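Learning to be slow in June

We got the two-arm setup going at the start of June, and I have been spending my mornings with it ever since, before the rest of the house is up and asking for breakfast. I hold the hand controllers, the arms do what my arms do, and everything gets recorded so the Kondell software can chew on it later. My goal was 100 good demonstrations of one small handover. I have 80 (well, 80 that I'd show to anyone).

The handover is the part I keep fussing over. Both grippers have to come in close, low over the marble, and for a second or so I'm steering one hand around the other's fingers like two people reaching for the same door. I used to rush it. Now I stop with the fingers open, breathe, look at the wrist view, and only then go on.
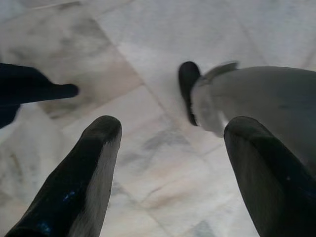

What my shoulders have to say

Over 90 minutes of this and I'm no use to anybody — my elbows drift, and the drift goes straight into the recordings. So I do 2 short sessions with a big mug of tea between them. A friend in Vovthorpe swears by guiding the arms directly by hand, and I did try it one evening, and it was lovely for the slow parts! But with two arms I ran out of hands very quickly.

Next up is sorting the takes I'm unsure about, and then maybe a new chair.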